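Keep Your Hands Off the Infield

The first thing a visitor notices about our ballpark in Ferkine is the lip. Where the grass meets the dirt behind second base there is a ridge, built up over decades of raking in the wrong direction, and a ground ball that reaches it has three choices. It can hop over, it can roll along it like a marble on a curb, or it can go straight up and strike the shortstop in the teeth. The school district would now like to spend a good deal of money to make sure that never happens again. I am against it.

The plan is artificial turf, fence to fence, green where the grass was and a tasteful rust color where the dirt was. A company called Namex has sent a brochure. It shows boys with very clean pants. The selling point, printed in large type on the front, is that you can play on the stuff an hour after a thunderstorm, and I'll concede that in a county where April is mostly a rumor of warmth, this has its appeal. Last spring we lost over 40 innings to standing water. I sat through most of them in the car with the heater on, eating sunflower seeds and listening to the rain, and I can't say they were the worst innings of the season. We were outscored in fewer of them, anyway.

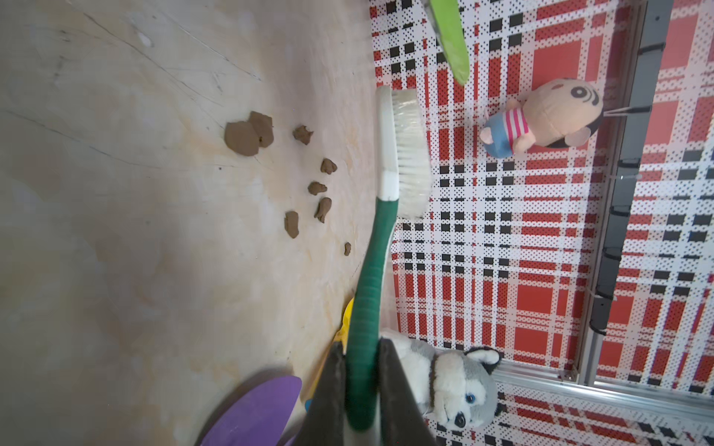
But the argument for turf has wandered well past rainouts. At the October meeting we were told that a plastic field produces a "true hop," and that our kids deserve one. I have been turning this over ever since. A true hop, as I understand it, is a bounce that goes where you expected. I would love to know what in a fifteen-year-old's life is supposed to match that. Baseball is a game in which a boy can do everything right and still end up looking at his own glove in disbelief, and the infield at Ferkine has been providing that education at no cost to the taxpayer since before the scoreboard had bulbs.

It has also been providing wins, which is something the brochure leaves out. Teams come over the hill from Plurnero with matching bags and a bus that has curtains. They take their infield practice, and by the third grounder you can see the doubt set in. Their third baseman begins playing two steps back. Then he begins playing three steps back. Our leadoff man, who has not hit a ball out of the infield since middle school, bunts. I have watched this work for years and it has never once felt unfair to me.

People in town call any ball that dies in the soft spot up the first-base line a Hájek, after the hardware store whose sign hangs on the fence nearest to it. "He Hájeked one" is a sentence you can hear in our bleachers and nowhere else on earth. I don't know what you would call a bunt on a Namex surface. I suppose you would call it a bunt.

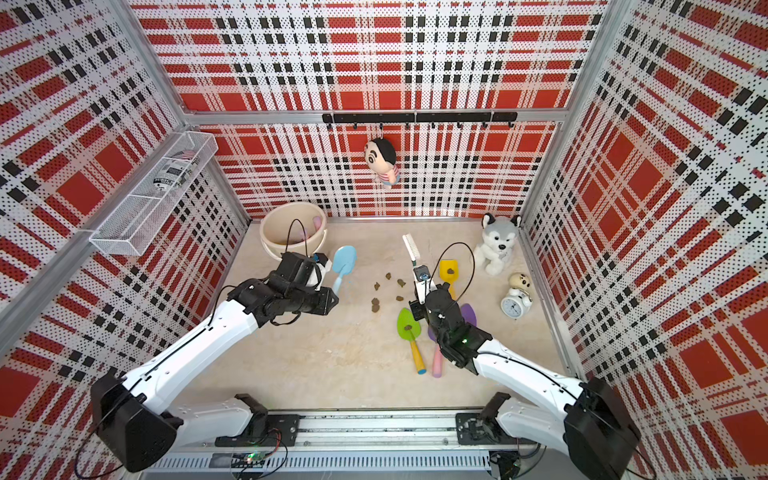
TWO ROBOT ARMS IN A PLAID ENCLOSURE

Now for the numbers, which I approach the way our hitters approach a curveball. A new field would be good for ten seasons or so and then it has to be peeled up and replaced, at a price that everyone at the meeting agreed to discuss later. Our present field has been replaced never. It gets a load of clay mix when the old stuff blows into the outfield, and it gets raked, mostly in the wrong direction, see above. There are 292 students in the high school. Nineteen of them came out for baseball, and two of those thought it was the sign-up for golf.

I know what comes next. Somebody will say soccer can use it, and band, and the lacrosse team we don't have but might if only there were a place to put one. This is how you end up with a field that belongs to everybody and has eleven sets of lines on it. I've seen a center fielder at one of those places go back on a deep fly, look down, and stop at what I believe was the edge of a field hockey circle. The ball landed behind him. He seemed to feel he had obeyed the rules. 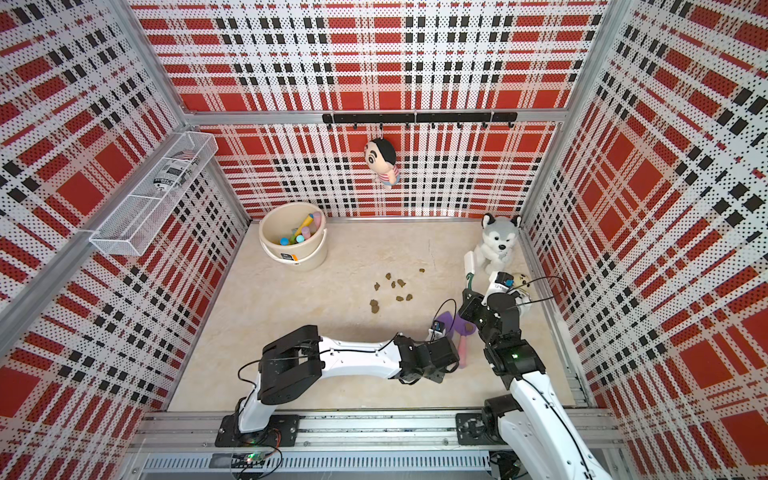
Baseball people have always been tender about the look of a park, and I include myself, although ours looks like something left out in the weather on purpose. What bothers me about the new places is that they have all been decorated by the same hand. The backstop gets padding in the school colors, then the dugouts get it, then the bullpen, until the whole park is done up with the restraint of those perforated panels in red, white and black plaid, three walls of it, and the one thing with any personality is a doll in a striped shirt hanging off a hook. I'd rather look at a rusted chain-link fence and a hardware sign. You can at least see the ball against it.

The sensible objection to everything I've said is safety, and I don't want to wave it off with a joke, or only with a joke. Kids do get hurt on bad hops. So fix the lip. It's a sod cutter, a roller and a Saturday's worth of work — I'm told there are men who enjoy this — and the whole job could be had for 500 dollars and lunch. Dig out the ridge, put a drain behind second where the puddle forms, and show whoever has the rake which way to pull it. Four fungo-hitting dads with bad knees would line up to test the result.

Leave the Hájek spot alone, though. We open at home against Plurnero, and our leadoff man still can't hit.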